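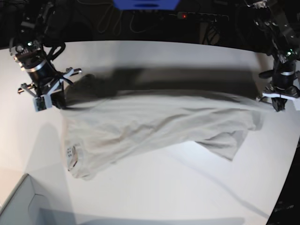
*Light grey T-shirt, held up at both ends over a white table.*

# Fevley drawer dividers, set of four

I designed these because my kitchen drawer wouldn't shut. There was a potato masher in there that used to pop up and jam the whole thing, and I'd be standing there with pasta boiling over, poking a butter knife through the gap! I'd bought plastic trays before, but they're always made for somebody else's drawer, aren't they?

So the Fevley set is four beech dividers with a spring at one end. You squash the spring in, drop the divider where you want it and let go. No screws, no glue, and if you change your mind next week you just move it along.

## What you get

- Four dividers, each 10 cm tall
- Felt pads for both ends (already stuck on)
- 20 blank labels and a little pencil

£118 for the big kitchen bundle, which is five sets and does most ordinary kitchens. Single sets are on the Hurnell page with the shelf risers.

## Measuring up

Please measure the inside of your drawer, front to back, and not the front panel. I know it sounds obvious, but I got it wrong myself with the very first batch (they're now propping up my tomatoes). Take the measurement at the bottom as well as the top, as older drawers can be a bit wonky.

The standard size fits anything from 38 to 53 cm, so you've got 15 cm of stretch to play with. If your drawers are shallower than 10 cm inside, have a look at the Tanui set, which is the same idea but much lower.

## Setting them out

Empty the drawer first. All of it, even the dead batteries and the takeaway menus. I put everything out on the worktop and group it by what I'm doing when I reach for it, so the peeler lives with the small knives and the tin opener has its own lane near the front.

Peninah Kariuki wrote to me in May to say she runs hers side to side in a wide drawer, with the tea towels rolled up at the back. I'd never thought of that and I've pinched it for my own kitchen. It works with the standard size as long as the drawer is under 53 cm across.

## Looking after them

Wipe with a damp cloth and dry them straight away. They can't go in the dishwasher, sorry. A dab of Camerura wood balm once or twice a year keeps the beech looking nice, and any food-safe oil will do if you've already got some in the cupboard.

If a spring goes floppy, email me and I'll post you a new one. Gilmar Godoy packs the orders and he's very good at squeezing spares in with whatever else you've bought, so do mention it in the order notes.

Prices last checked August 11, 2024. The walnut ones are sold out.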